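11/30/25

Home again, feet up, and the cat is asleep on the suitcase I haven't unpacked. I want to get this down before work eats my brain again!

We left Brilthorpe in sleet. Roya Mohammadi drove the whole way (she won't let me touch her car, and after the mailbox thing I can't argue) and we ate an entire bag of clementines before the first rest stop. Mom called twice to ask if we'd left yet.

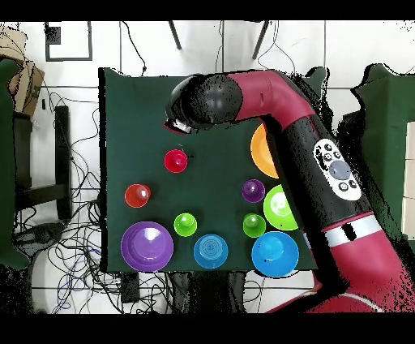 The pie situation

So I'd promised two pies and brought one. The pumpkin came out fine. The pecan slid off the oven rack and landed face down on the door, and I stood there and said a word my aunt would not like. I scraped up what I could and ate it with a spoon over the sink. Fourteen people at dinner and one pie, so Roya ran into a gas station and bought 4 boxes of those little powdered donuts, and wouldn't you know it, they went first.

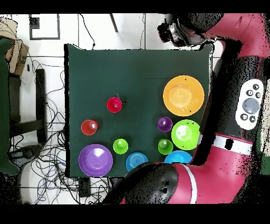

Dinner itself was loud and lovely. Uncle Mahmoudi, as we all call him even though it's his last name, told the story about the goat and the wedding again, and it's gotten longer since June. The kids' table was a riot of plastic, and I kept thinking how much I like a big orange plate against a dark green cloth. It makes even mashed potatoes look cheerful. I may do my own table that way for New Year's if I can find a cloth under $22. My cousin had the good china out for the grown-ups and I spent the meal scared of my own fork.

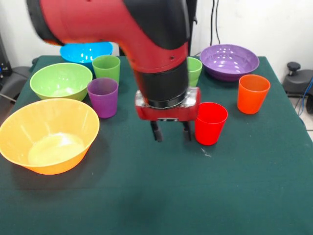
Bright bowls and cups on the green cloth.

Afterward we walked down to the water at Skomska to work it off. The wind was awful and my scarf blew into a hedge. I told Roya I'm thinking of giving up the evening class, and she didn't say much, just kept walking, then asked if I'd miss it. I've been chewing on that ever since. I think I would miss the people and not the homework.

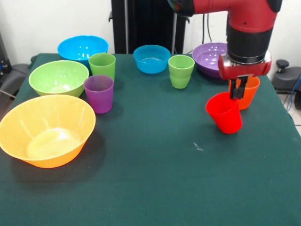 Things to do this week

Call Mom back. Return the casserole dish to Amus (the town, not the store), or mail it, if mailing a dish is a thing people do. Pay Roya for gas. She says forget it, but I'm leaving the money in her coat pocket. Buy cat food, the fish kind. And decide about the class, or at least open the email.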